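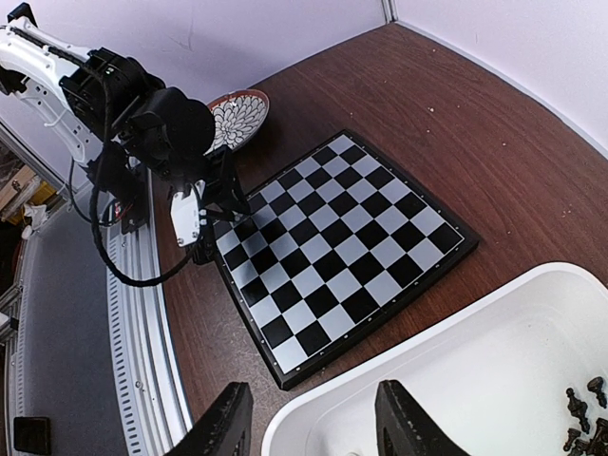

A correspondent wrote, after the preliminary report, that orientation is a settled matter: the light square goes to the right hand, every adult who plays knows it, and a study of how boards are set up can only recover what is printed in the leaflet. The records do not bear this out. In the Jallell sample the rule was stated correctly by most participants when asked, and it was still applied wrongly in a share of setups large enough to need its own category in the coding.

June
Catriona Lennox

4. Board marking and the order of placement

4.1 Materials

Two kinds of folding board were used, referred to by their supplier names, Belteo and Stundier. The Belteo has a printed border with numbers on two opposite sides and letters on the other two. The Stundier has the same grid with a plain border and was included as a control. Playing surfaces are equal in size. Sets were issued complete, in cloth bags, with light and dark pieces mixed. Participants were given no leaflet and were told only to prepare the board for a game.

All sessions took place at ordinary domestic tables. This was a deliberate departure from the Halliday protocol, in which the board is fixed to a matte gray panel. A varnished wooden table reflects window light, and the light squares of a coated board can do the same, so that a square near the edge may be noticeably brighter to the person seated than its neighbors. Fixing the panel removes the effect but also removes the condition under which most boards are used. We retained the tables and coded glare as present or absent for each session.

The board was placed flat and open before the participant sat down, at an angle to the table edge. The angle matters for what follows. A board laid square to the edge offers a ready-made near side, and participants accept it in nearly every case. A board laid diagonally must be turned, or the participant must move, and the choice of near side then becomes observable.

4.2 First piece

The 17 participants produced 1108 usable setups across the two boards. Setups abandoned before the first row was complete were excluded, as were those in which a second person gave advice. For each we recorded the first piece placed, the square it was placed on, and whether the board was turned before or after that placement.

First placements fall on or next to the border far more often than chance would allow. Corner squares account for most of them, usually with a rook. A smaller group starts with a pawn, and here the square chosen is less regular. Some participants put down a single pawn near one end of the board and use it as a marker for the side they intend to fill, moving it later to its proper rank. We coded these as provisional placements. Figure 2(a), at the head of this section, shows the board surface before any piece is on it; Figure 2(b) shows one white piece on a light square close to the border, with the remainder of the board clear.
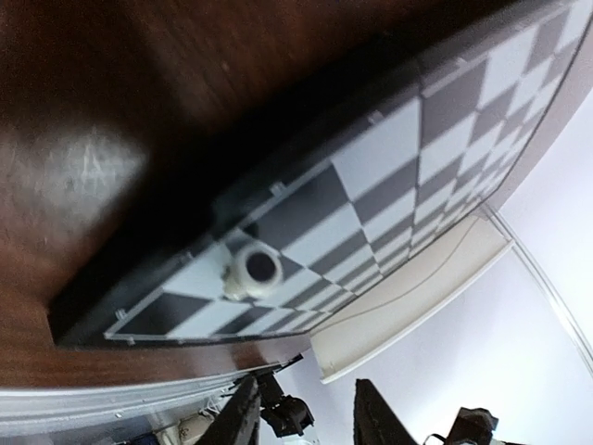 One participant maintained that the first piece is never a decision, and that she would put down whatever came out of the bag and sort out the side afterwards. Her own records partly support this. Her first pieces varied more than those of any other participant, but the squares did not: they were at the edge in all but 3 of her setups. The selection of the piece and the selection of the square therefore appear to be separate, and we treat them so in the remaining analysis.

Turning the board after the first placement was uncommon. Once a piece stood on the surface, participants tended to leave the board where it lay and to shift their chair, even where turning would have been the shorter movement. In 14 setups the board was turned with one or more pieces on it, and a piece fell in most of these. We did not count the fall as an error.

4.3 Use of the printed border

Printed coordinates were expected to reduce orientation errors. The effect is present but weaker than expected, and depends on which side of the border is nearest the participant. Numbers are read as numbers from any direction. Letters, when rotated, were often passed over, and two participants said afterwards that they had not noticed any. A participant who sees only the run from 1 to 8 along the near edge has enough information to know that the board needs a quarter turn, but seldom uses it in that way. More often the numbered edge was taken as the near side because it carried the more familiar marks.

The fold was used as a reference by several participants. On the marked board it passes between 4 and 5, so that it divides the ranks equally, and a person who knows this can find the two playing sides from the seam alone. On the plain board the seam was the only asymmetry available, and it was consulted more often there.

Pawns placed at the corner where the numbers meet the letters present a coding difficulty. A pawn beside the 7 may be intended for that rank or may be provisional in the sense given above. We resolved such cases by the next two placements and marked the remainder as unclear.

Figure 2(c). Marked board at the corner where the 8 and the a adjoin. Two white pawns, one on a black square near the 7 and 8, one on a white square. The fold crosses the border between 4 and 5.

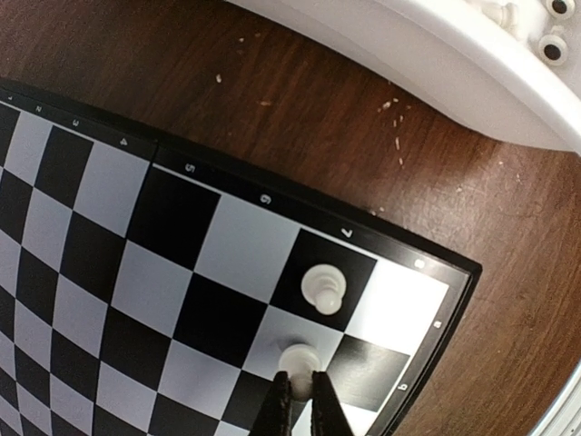

4.4 Errors of orientation

An orientation error was recorded when the completed setup had a dark square at the right-hand corner of the side chosen by the participant. Mirror errors, in which king and queen are exchanged on a correctly turned board, were recorded separately and are not discussed here. Where both occurred in one setup, the orientation error was taken as primary, as the exchange often follows from it: a participant who remembers that the light queen stands on a light square will satisfy that rule on a wrongly turned board by moving her one file over.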